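手で見せる係より 7月ぶん

急ぎで書いてます。締切が今日の夕方だったのを完全に忘れていて、前半は電車の中、後半は作業場の床。読みにくいところは勘弁してください。今月はArroyo(片づけ動作のほう)の手持ち収録の話がほとんどです。遠隔操作の話も後ろに少し。

まず近況。コップの課題、はじまりました。倒れているコップを横からつかんで、起こして、決めた場所に立てる。それだけ。それだけなんですが、これがまあ進まない。6月までやっていたタオルのほうがよほど素直でした。タオルは多少ずれてつかんでも持ち上がる。コップは口の向きがあるので、つかむ前に手首をどっちへ回すか決めておかないといけない。決めずに近づくと、つかんだあとで手首が足りなくなる。人間の手だと持ち直すのであまり気にしない動きです。グリッパを持つと急に気になる。

持ち直し、これが今月いちばん揉めた話。

フィトリアニさんは「持ち直しも残す」派。人がやる動きなんだから、失敗して置いて、つかみ直して、というのも見せておいたほうがロボットが困ったときに真似できる、という考え。ハ・ユナさんは「混ぜるな」派。持ち直しが普通の動きに混ざると、困っていないときにも持ち直すようになる、と。前にタオルで一度そうなっています。何も問題ないのに、途中で一回テーブルに置くやつ。見ていた人は覚えているはず。あの妙な間。

で、結論としては分ける。持ち直しは持ち直しだけの組にして、最初から「つかみ損ねた姿勢」で始める。普通の組では、持ち直したらその回は捨てる。捨てるといっても消さないでください。Vivachの画面で「保留」にするだけ。後で使うかもしれないので。先週だれかが消しました。犯人さがしはしません。戻せたのでいいです。

手持ちのグリッパ(Trumleyのほう)の握り方について。

はじめての人がほぼ全員やるのが、自分の手のつもりで速く動かすこと。気持ちはわかります。目の前にコップがあって、取るだけなので。でも速いとカメラの絵がぶれて、位置の計算が飛びます。飛ぶとその回は使えない。ゆっくり、と言うと今度は途中で止まる人が出る。止まるのも困る。止まったところを「ここは止まるところ」と覚えられてしまう。お茶をお盆で運ぶときくらい、とマワルさんが言っていて、今のところこれがいちばん通じます。お盆を持ったことのない人には通じない。そのときは一緒にやってみせるしかないです。

指の閉じ方。全力で閉じない。紙コップはつぶれます。プラのコップはつぶれないけど、すべって飛びます。どっちもやりました。レバーを引き切らず、持ち上がる手前から少しずつ。力のかげんまではデータに入らないけれど、指の開き具合は入ります。同じコップなのに人によって開き具合がばらばら、というのが今いちばんの悩み。紙の柄もののほうが特にひどい。つぶしたくないので、みんな遠慮してつかむ。遠慮しすぎて、落とす。

あと、近づく向き。コップの横腹からいくのか、縁に指をかけるのか。今月は横腹に統一です。縁にかけたほうが楽な場面はあります。ありますけど、混ぜない。縁は来月やります。たぶん。

準備の話もしておきます。机に出すコップは素材と柄を混ぜる。紙、半透明のプラ、色のついたプラ。無地ばかりだと、柄ものが来たとたんに迷うので。向きもばらす。全部の口が手前を向いている机、というのを見かけました。きれいに並べたくなるのはわかるんですが、今回は並べないでください。ころがして、止まったところから始める。それでいいです。机の奥の文具や人形はそのままでけっこう。片づけてしまうと、ふつうの家の机でなくなる。こちらがほしいのは、ふつうの机のほうです。

ただし転がっていきそうな丸いものは、収録中だけよけておいてください。ペンとか。一本ころがると、つい手が出ます。グリッパを持っていないほうの手が映ると、その回は保留です。左手は膝の上。イルハムさんは左手をポケットに入れています。それも可。

ケーブル。腕をいっぱいに伸ばしたときに引っぱられない長さかどうか、始める前に一度だけ机のいちばん奥まで手を伸ばして確認してくだい。奥のコップを取ろうとした瞬間にぐっと止まる、というのが何回もありました。止まった反動で指が開いて、コップが落ちる。録画を見ると、急に気が変わった人みたいに見えます。

服はなんでもいいです。長袖でも。もこもこの袖も大丈夫。レバーに引っかからなければ。

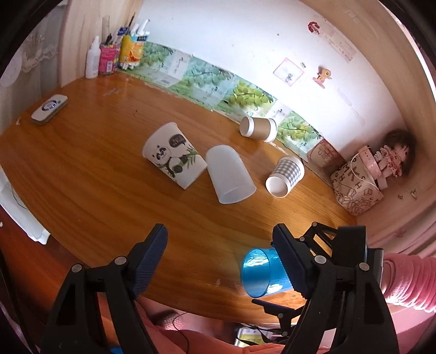
手で持って見せたデータと、遠隔操作でとったデータは、いっしょに学習に使えるのですか。

使えますが、今は別々の組として登録し、学習のときに割合を決めて混ぜています。手持ちはロボットの関節の限界を知らずに動いているので、ロボットには届かない姿勢が入ることがあり、その部分は事前に外しています。

続き。作業場に着きました。

一回ぶんの流れを、もう一度書いておきます。前の号に載せたのと少し変わってます。

開始の合図のあと、動かさずに2秒待つ。これは前と同じ。待つあいだにグリッパの先を机の中央あたりに向けておく。天井を向いている人がいます。天井を向いていると、どの机か分からないまま始まるので、位置合わせが遅れます。

そのあと、つかむコップを決めて、目を離さず近づく。途中で「やっぱりあっち」は無し。やっぱりあっち、になったら、その回は保留で、もう一度最初から。迷うのは悪いことではないので、始める前に迷っておいてください。

つかむ。起こす。立てる。指を開いて、まっすぐ後ろへ引く。この最後の引きが雑な人が多い。置けた、と思って横へ払うので、せっかく立ったコップを指の背で倒します。立てた直後に倒れたものは、立っていた時間が少しでもあったとしても、成功に入れません。厳しいようですが、そうしないとロボットが置いたあと払う子になります。

次のコップへ。同じ机のまま続けていいのは連続3回まで。それ以上やると、だんだん手が慣れて、同じ場所から同じ角度で入るようになる。自分では気づきません。私も気づいていなかった。Vivachの軌跡の画面で自分の線を重ねてみたら、ほとんど一本の太い線でした。はずかしかったので、すぐ閉じました。

3回やったら、コップを転がし直して、椅子も少しずらす。立ってやる回があってもいいです。座ってばかりだとカメラの高さが同じになる。背の高い人と低い人で順番に組むと自然にばらけるので、当番表はそういう組み方になっています。仲の悪い人どうしを組ませたわけではないです。念のため。

休憩。15分。これは守ってください。前の号に「適宜」と書いたら、みんな取らなかった。グリッパは持った瞬間は軽いんです。続けると親指の付け根に来ます。マワルさんが湿布を貼っていたのはそれです。疲れてくると動きが小さくなるので、データを見ても分かります。終わりのほうの回は、コップがあまり持ち上がっていない。机の上をこするように運んでる。ああいうのは、人間の都合がそのまま入ってしまう例。

遠隔操作のほう。

こちらは今月、少なめです。操作席の椅子が届かなかったのと、私の段取りが悪かったのと両方。ユナさんが一人でかなり進めてくれました。課題は手持ちと同じコップ。同じにしたのは比べたかったからですが、比べる前に感想が出てしまった。遠い、だそうです。画面で見るとコップの奥行きが分からない。手前にあると思って閉じると空振り。もう少し先と思って進めると、押してしまう。押されたコップはころがる。ころがると追いかける。追いかけるうちに何の課題だったか分からなくなる。

対策として、斜め横からのカメラの絵を画面の端に出すようにしました。イルハムさんの案。小さい絵なので最初はだれも見ていなかったんですが、空振りのあとに見るようになって、今は近づくときに先に見る人のほうが多い。これはこれで問題があって、操作する人は横の絵を見て決めているのに、学習に入れているのは手先のカメラの絵だけ、という状態になっていました。人が見て判断したものをロボットが見ていない。それでは真似のしようがない。次の収録から横の絵も記録に入れます。入れるまでにとったぶんをどうするかは未定。捨てるのはもったいないので、混ぜずに置いてあります。

遠隔でひとつ良かったこと。待てる。手持ちだとどうしても人間の速さが出るんですが、遠隔だと腕が追いつくのを待つので、勝手にゆっくりになります。指を閉じるところも、閉じきったのを見てから上げる。手持ちの人に遠隔をさわってもらうと、そのあと手持ちがていねいになる、というのをフィトリアニさんが言い出して、たしかにそう見えます。数字で確かめてはいません。確かめたい人、いたら声をかけてください。データはあります。

新しく入る人は、だから最初に遠隔を少しさわってもらうことにします。うまくできなくていいです。むしろ、できなさを味わってほしい。ロボットの側から見るとこうなんだ、というのが分かってからグリッパを持つと、説明が短くてすむ。これは私が楽をしたいというのもある。

ラベルの付け方で変更。

これまで「成功」「失敗」「保留」だけだったところに、「惜しい」がほしいという声が何度か出ています。立てたけど場所がずれた、とか、つかんだけど起こす途中ですべった、とか。気持ちは分かるんですが、惜しい、は人によって幅がありすぎるので、今は増やしません。そのかわり、備考欄に何が起きたかを書いてください。ひとことで。「すべった」「押した」「とどかず」くらいで十分です。「もう少しでした」は困ります。読んでもどこがもう少しか分からない。あと備考欄に晩ごはんのことを書いた人。おいしそうでした。でも検索にかかるのでやめてください。

ラベルはその場で付ける。まとめて後で、はやめましょう。後で付けたぶんをユナさんが見直したら、本人の記憶とけっこう違っていた。映像を見れば分かるだろうと思うところですが、手先のカメラだとコップが置かれた瞬間に自分の指で隠れるので、立ったのか寄りかかっているのか微妙な回があります。その場なら顔を上げれば分かる。顔を上げてください。

机を貸してくださるみなさんへ。

Ravsteadの部屋だけだと背景が似てしまうので、引き続き家の机でとってくれる人を募集しています。台所でも、子ども部屋でも、ものが多いところ歓迎。木目がつやつやの机だと照明が映りこんで心配、と聞かれましたが、そのままで大丈夫です。布をかけたりしないでください。ただ、名前や住所の入った封筒、学校のプリント、家族の写真は先にどけておくこと。壁もです。壁は忘れがち。はがしにくいものがあったら、とる向きを変えてください。人の顔が入った回は、こちらで見つけしだい外します。

貸出は箱ごと。グリッパ、ケーブル、充電まわり、予備の指のパッド。返すときにパッドの入れ忘れが続いています。小さい袋です。小さいけど、それがないと次の人が始められない。返却の棚に置く前に、箱を開けて一度見てください。コップは各自の家のもので。紙コップは途中でへたるので、しわが寄ってきたら替えてもらってかまいません。替えたことは備考欄に。

パッドの話のついで。ゴムの溝にほこりがたまると急にすべるようになります。乾いた布でふく。洗剤は使わない。アルコールも、いまのところ無しで。前に白っぽくなったのがあって、原因がアルコールなのか古いだけなのか、まだはっきりしていません。

学習のほうの進みぐあい。書けと言われたので書きますが、たいして書くことがないです。今月とったぶんの一部で試しに一度まわしました。プラのコップはそこそこ。向きが奥のときも手首を先に回して入る動きが出ていて、これは見ていてちょっとうれしかった。みんなの癖が入っている感じがする。紙の柄ものはまだです。近づくところまではいい。閉じるのが早くて、指の先で押してしまう。さっき書いた、遠慮してつかむ件と関係があるんじゃないかと思って、開き具合のそろった回だけを選んで、もう一度まわす予定。結果は次の号で。選ぶ作業はほぼ40本ぶん残っていて、手が空いている人がいると助かります。イルハムさんに声をかけてください。画面を見てより分けるだけなので、グリッパが苦手な人でもできます。

来月の予定。縁に指をかけるつかみ方。持ち直しの組の続き。遠隔の横カメラの記録。それから重ねる動作、コップをコップに入れるやつ、これをやりたいという人が何人かいるんですけど、先に立てるほうを固めたい。重ねるのは楽しいので、始めるとみんなそっちに行ってしまう。もうちょっと待って。

当番を替わってほしいときは、私に直接でなくて当番表に書いてください。口で言われると忘れます。先月もそれで、マワルさんが二重に入ってました。すみませんでした。

備品で足りないもの、紙テープ、電池、大きめの袋。買ったら領収書は緑のクリアファイルへ。机の上に置いていかないで。収録に映っていました、領収書。

高木克彦(Arroyo 手持ち収録担当)

追記。椅子、いま届いたそうです。組み立てる人募集。工具は棚のいちばん下のの引き出し。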